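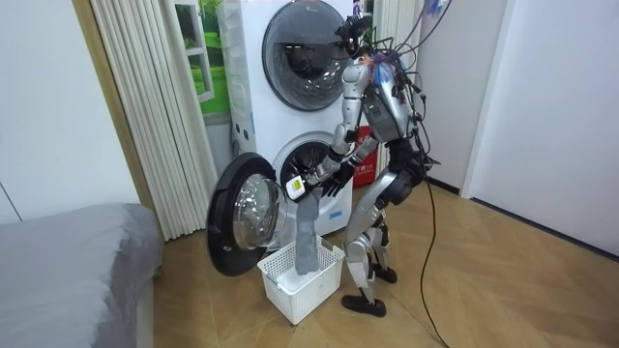 Figure 3. Humanoid robot at a stacked washer-dryer, with a white laundry basket on the floor.

4.2 Read receipts and reply times

The second part of the study looked at what people do when read receipts are switched off by default. We used Tudeo, a messaging app with a small user base in the region, and asked 600 adults to keep it as their main app for 17 days. Half had receipts on and half had them off. Both groups could change the setting at any time.

Median reply times were close in the two groups. The larger difference was in follow-up messages. People who could see that a message had been read were more likely to send a second one within the hour, mostly in one-to-one chats. In group chats we found no clear effect. Arroyo and Prieto report a similar pattern for Pikwood, although their sample was younger and used the desktop version.

Few participants changed the default. Those who did usually did so on the first evening, and hardly any changed it back. Messages sent on a Monday were answered more slowly in both groups, so we kept the day of the week in the model. Voice messages were left out, as Tudeo marks them as read before they are played.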